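August update for Myrtle Ambrose, Pruitt fund

Hi Myrtle! Tidying up is still our big chore in Plisville, and yes, a toddler would beat us.

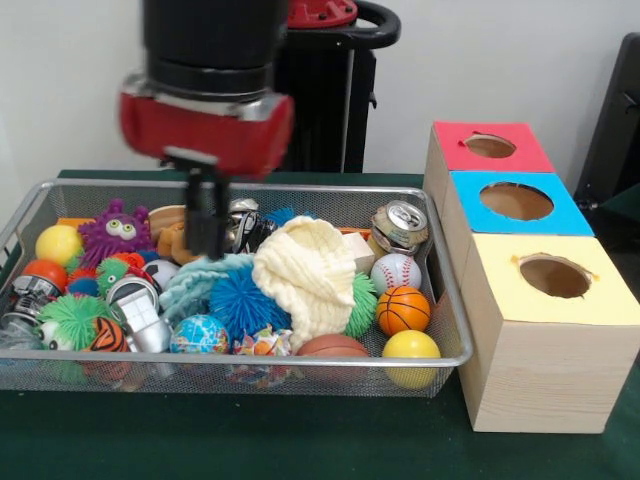 We've logged 104 tries this month (I'd hoped for 300, oh well). Balls are getting easier, but anything floppy is a pain.

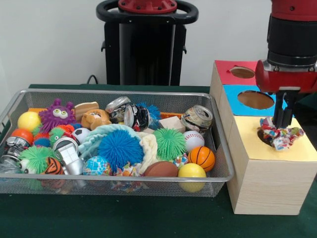
Wendy Sugden thinks fabric should wait until the grip settings are sorted, and she'd put laundry last. I half agree, but homes are full of cloth!

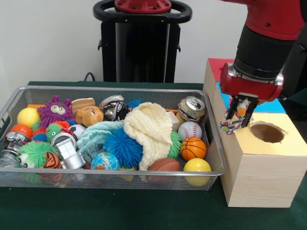

Rope toy over the yellow-topped box

Drasport quoted us 36 days on spare fingers, so I'm budgeting for one more month.
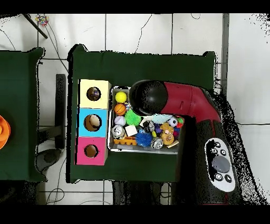
Next up is mixed piles, with 30 tries per sorting plan. I'll send the spending sheet by noon tomorrow.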